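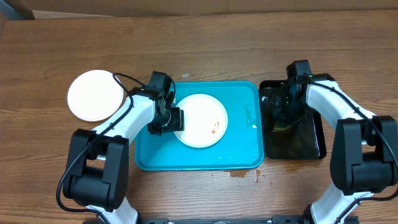
Wanted: people who eat dinner and are willing to tell us about it

Prollum is looking for 146 households in and near the city to take part in a study of what happens at dinnertime. We don't mean the dinner you describe to your dentist. We want the one where somebody eats standing up, somebody else has already had cereal, and the vegetable is ketchup.

The study is called the Avine Supper Diaries and it runs for six weeks, beginning the first week of May. You would keep a short written diary of your evening meals, answer a phone call from us every other week, and come in once at the end to talk for an hour and a half in a room with decent chairs. We pay for this. More on that below, where you were going to scroll anyway.

What we're after

There is plenty of research on what people buy and a good deal on what they weigh. There is much less on how a household gets from "what do you want" and "I don't know, what do you want" to actual food. Who decides? How late does the decision come? What was the plan at noon, and what was eaten at eight? Our last diary study, a smaller one, produced 3,064 entries, and a startling share of them were a single word. The word was usually "pasta." We learned a lot from it, but we'd like more words this time.

The results will go into a public report and into planning work for Usmani, a nonprofit that runs community kitchens and evening cooking classes. They would like to offer classes people will use on a weeknight. Their previous course on laminated pastry was beautiful and had four students.

Who can take part

You need to be 18 or older and live in a household of any size, including one. Living alone is fine. We had too few single people last time, partly because the recruiting flyer said "families" in large type, and Isauro Montes, who wrote the flyer, has heard about it.

Roommates count as a household if you share a kitchen, even if you don't speak. Couples who live apart can sign up as two households, and should compare diaries at their own risk.

We especially want to hear from people who work nights or split shifts, people over 70, households where three generations eat together (or try to), and anyone who cooks for someone on a restricted diet. If you have a child between two and five who has eaten only beige food since last summer, please apply early.

You don't have to be able to cook. A household that orders in five nights out of seven is as useful to us as one that soaks its own beans. Please don't improve your habits for the study. People always do this for the first week, and then there's a steep drop around day nine when the quinoa runs out. We can see it in the data and it makes a mess of the averages.

Who can't

Restaurant reviewers, people who work in food marketing, and anyone who lives with a Prollum employee. We also can't take people who will be away from home for more than ten nights of the six weeks. If your kitchen is about to be torn out, wait for the next round, unless the contractor has already missed two start dates, in which case you'll probably be fine.

What you would do

Each evening you fill in one page of the diary. It asks what was eaten, by whom, when it was decided, who did the work and who did the dishes. There is a box at the bottom marked "Anything else?" which in the last study became the most interesting part of the page. One participant used it to conduct a feud with a brother-in-law over a borrowed slow cooker. We never found out how that ended and would welcome information.

Plan on eight minutes a night. You can use the paper diary or fill in the same page on the Praken website, which works on most phones and has been known to work on tablets. If you miss a night, leave it blank. Don't reconstruct it on Sunday from memory. We would sooner have a gap than a work of fiction with a salad in it.

You don't need to keep receipts, count calories, weigh anything or send us leftovers. The last item is on the list for a reason.

The phone calls take fifteen minutes and are made between 5 and 9 p.m., which we know is dinnertime. You pick the slot.

What you get

Each household receives $91 after the third week and another $91 after the closing interview, by check or gift card. Households that finish also get a printed copy of the report and a cookbook put together from recipes sent in by participants. Contributing a recipe is optional. The last edition had eleven chilis.

Parking is free for the interview and we can reimburse bus fare. Bring your kids if you need to, there's a room with toys and an adult in it. Interviews are in English or Spanish; if you'd be more comfortable in another language, say so when you apply and we'll see what we can arrange.

Privacy

Your diary is read by three people on the project. Names are taken off before anything is analyzed, and nothing is shared with grocery stores, insurers, or your mother. You can drop out at any point without giving a reason and keep whatever you've been paid up to then.

How to apply

Write to Perla Quezada at the study office, or call and leave a message. Tell us who lives in your household, with ages, the hours people work, and what you had for dinner last night. That last answer isn't scored. Please keep the whole thing under 2,000 characters, as the form cuts you off there, usually in the middle of the good part.

Only one application per household. If two of you apply separately without knowing it, which happened three times last round, we will call and let you sort it out.

We'll reply to everyone by the end of March. If you are picked, the diary arrives in the mail with a pen. Applicants we can't place this time will be kept on the list for the fall round, which is about breakfast and will be shorter, since so is breakfast.

Posted 18 February 2016

Contact | Privacy | © Prollum 2016. All rights reserved. | Back to top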